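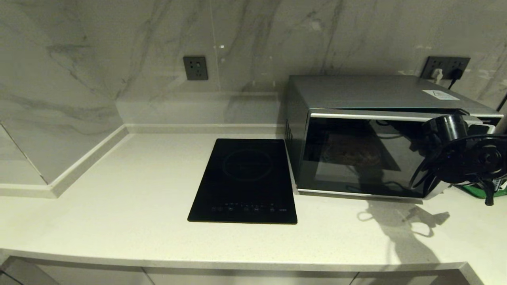
Quaye Kitchen Help
Ticket 2353
Subject: Fries come out limp from the Lukgate 1124, plus a quiet cooktop
Opened by: Korkor Osei
Category: Countertop cooking
Status: Solved, left open for notes

Original message

Hi all! I have two questions about my counter and I'm putting them in one ticket because I run into both of them every time I make lunch. I hope that's OK.

First, the fries. I have the Lukgate 1124, the combi one that does microwave and hot air, and I love it. It makes a wonderful baked potato and it rescued a whole tray of sad spring rolls. What it won't do for me is a small portion of thin fries. They go in frozen and they come out hot all the way through but soft, and the ones at the bottom of the pile are almost steamed. I've tried more time and all I get is brown tips on the top layer and the same bendy ones underneath.

Second, the Lerkitz single-burner induction cooktop that lives next to it. When I try to warm a little sauce to go with the fries, it beeps a few times and goes back to standby. It does this with my small sauce pot every single time. With my big skillet it's fine.

Setup, since the form asks: stone-look counter, cooktop in the middle, Lukgate to the right of it. The double outlet is up behind the Lukgate and there's a single one on the wall a bit left of center. No extension cords. Breaker has never tripped.

Thanks in advance, I'm really looking forward to crispy ones!
Korkor

Reply from Quaye Kitchen Help

Hi Korkor, two questions in one ticket is no trouble. A few things to check before we guess:

1. Which program are you using for the fries, and are you preheating?
2. How much goes in at one time?
3. Are the fries directly on the tray, on a rack, or in a dish?
4. What is the dish marked for, if you use one? Please look on the bottom.
5. For the cooktop, does a magnet stick to the base of the small pot? How wide is the flat part of the base compared with the ring on the glass?

If you can, keep a short log while you test. Change one thing at a time and weigh the portion so the batches match.

Log, kept by Korkor

11:20 a.m. Answers first. Hot air program, no preheat (I didn't know I should!). The fries go in a round bowl and the bowl goes in the tray. I use it because it's the perfect size and I can carry it straight to the table. Turned it over and it's marked oven safe, with a limit well above what I cook at. I weighed my usual portion, which is 81 grams. A small lunch, I know, but there's a salad too.

11:35 a.m. Batch one, nothing changed, so I have something to compare with. Bowl in tray, no preheat, time from the bag. Soft. Top layer has a little color. I ate them anyway.

12:05 p.m. Batch two, same weight, same bowl, but preheated until it chimed. A bit better! The top ones have a snap to them now. The lower ones are still limp. There was steam when I opened it, and the inside of the door glass had fogged up.

12:30 p.m. Batch three. Preheated, same bowl, and I pulled the tray out halfway through and gave the bowl a good shake. More of them caught some color, but it's uneven, and I think all the opening and closing cost me heat. I added 2 minutes at the end. Tips went dark, middles stayed soft. I'm getting full.
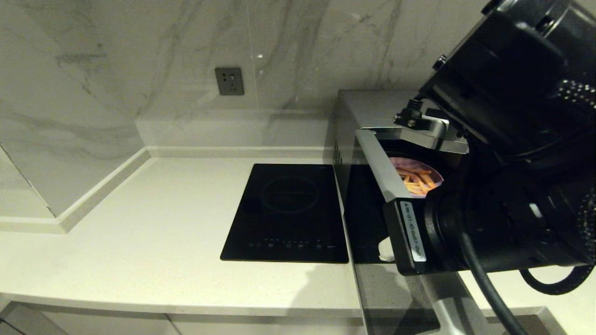
Reply from Quaye Kitchen Help, after batch three

Great log, thank you. The preheat result tells us the heater and fan are doing their job, so we don't think you have a faulty unit. Our guess is the bowl. Its sides keep the moving air away from everything except the top layer, and the moisture coming off the fries stays down in there with them. It's a perfectly good bowl for serving.

Please try this next:

1. Take the bowl out of the tray and leave it on the counter.
2. Preheat with the tray in place, so the metal is hot when the fries land on it.
3. Spread the fries in one layer. A little overlap is fine.
4. Keep them frozen until the moment they go in. If there is loose ice in the bag, shake it off over the sink.
5. Turn them once, a little past the middle of the time. Close the tray fully each time and wait for the fan to pick up again.
6. Salt after cooking.

The tray gets very hot with this method, so have a mitt and a heatproof mat ready before you open it. Please don't set the hot tray on the cooktop glass, even though it's right there and flat. Metal sitting over the ring can be picked up as a pan if a key gets bumped.

Log, continued

1:10 p.m. Oh wow. Batch four, straight on the hot tray, one layer, turned once. They rattled when I tipped them out! All of them, including the little broken ends. I really didn't expect such a big change from leaving out one bowl. Two stuck to the tray but came off with the spatula.

1:40 p.m. Batch five, because I had to know. Same again but with a bit less turning. I only shook the tray. Nearly as good, with a few pale ones where they'd bunched up in a corner. I'll go with the spatula.

1:50 p.m. Tried cleaning the tray while it was still warm, with a soft sponge and dish soap. Everything came off. The bowl got its job back too: I warmed it with hot tap water, dried it, and put the finished fries in it for the table. They stayed crisp long enough for me to eat them, which for this batch wasn't long.

Second question: cooktop goes to standby with the small pot

2:15 p.m. Magnet test. The big skillet grabs the magnet hard. The small sauce pot holds it, but weakly, and only in the center of the base. Toward the edge it slides off. The flat part of the base is quite a lot narrower than the ring.

2:20 p.m. Moved the pot so it was dead center in the ring. It ran for a little while, then beeped and stopped as before. Moved it a finger's width off center and it wouldn't start at all.

2:25 p.m. Borrowed the pot from my Arkuvov camping set, which has a thick flat base. It's only slightly wider than my sauce pot but the magnet sticks right across it. Started on the first press and kept going. Sauce is warm!

Reply from Quaye Kitchen Help

That answers it. The cooktop looks for enough magnetic metal over the ring before it will heat, and your small pot is right on the line. The beeps followed by standby are the normal "no pan" behavior. Nothing needs repair.

Three ways to go from here: keep using the camping pot, get a small pot with a full magnetic base, or warm the sauce in the Lukgate on the microwave program in a microwave-safe cup while the fries rest on a plate. Take the metal tray out first if your manual says to for that program.

Wipe the underside of whichever pot you use, and the glass too. Grease on the control strip along the front can make the touch keys slow to respond, and that is easy to mistake for the same problem.

Closing note from Korkor

Both fixed, and I didn't have to buy anything! The camping pot has moved into the kitchen drawer for good. I've written "preheat, tray, one layer, turn once" on a card inside the cabinet door.

One thing I'd still love to hear about is sweet potato fries. I tried a handful with the same method and they were tasty but a bit floppy. If anyone has a time that works in the 1124, please add it under this ticket and I'll test it at the same 81 grams and post how it goes.

Status changed to: Solved
Notes open for: sweet potato fries, Lukgate 1124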